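Stop buying grippers off the payload chart. That's my whole argument, the rest is me being annoyed at length.

We had two on the bench since January. The Ivanyshyn parallel one, and the newer Bruvham with the fancy force sensing and the brochure to match. Same arm, same wrist camera, same controller running Bruvbridge. Job: pick up a CPU, get it over the socket, put it down without ruining anything. Sounds like nothing. A processor weighs next to nothing, any gripper on the market can lift one. Which is exactly why the payload number is useless here and why everybody keeps quoting it anyway.

What matters is what the fingers do in the last bit before contact. Do they creep when they close. Does one side arrive before the other and shove the part over. The Bruvham closes beautifully on a steel block. On something thin and flat it nudges, every time, a hair to the left, and then you are correcting for a gripper that was supposed to save you the correcting. The force readout is lovely, I grant that. Smooth little curve. It tells you very precisely how hard you are holding the part in the wrong place.

The Ivanyshyn has no readout worth the name. Dumb blocky fingers, screws where you can get at them with a normal driver. I changed the finger pads over lunch, twice. 283 tries logged with it and I stopped dreading the approach somewhere in the first morning. Costs 3000 less too, but leave that out, people hear a price and quit listening.

And the camera. Put it at the wrist. I know the overhead people will write in. Overhead is fine for finding the board, useless for the part that counts, becuase the gripper is sitting right on top of what you need to see.

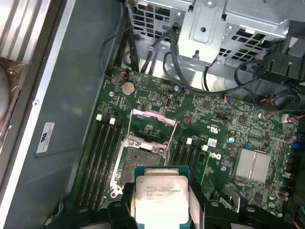 Letay Gebretsadik read a draft of this and disagreed with most of it: the nudge is a calibration problem, the wrist view goes blind the moment the part itself covers the socket, and a gripper without force feedback will one day press down on bent pins and report success. Run both cameras, was the advice, and stop blaming hardware for a lazy setup.

Fair on the second point. Partly. The wrist view does lose the contacts at the very end, and glare off a metal lid doesn't help anybody. But you have the edges and the socket surround on the way in, and that's plenty to line up with if the arm repeats well. On calibration, no. I redid it 2 times, by the book and then by my own book. Still nudged. The bent pins thing bothers me more than I'd like and I don't have a good answer, maybe current sensing on the arm joints. Haven't tried it.

Grivinia's comparison sheet ranks the Bruvham first, by the way. 877 cycles, all on machined cubes. Who is assembling cubes? Test it on the part you are going to hold. Borrow the thing for a week if the vendor lets you, and if they wont, that's already in your notes as a result.

Next up is the retention lever, which neither of them likes.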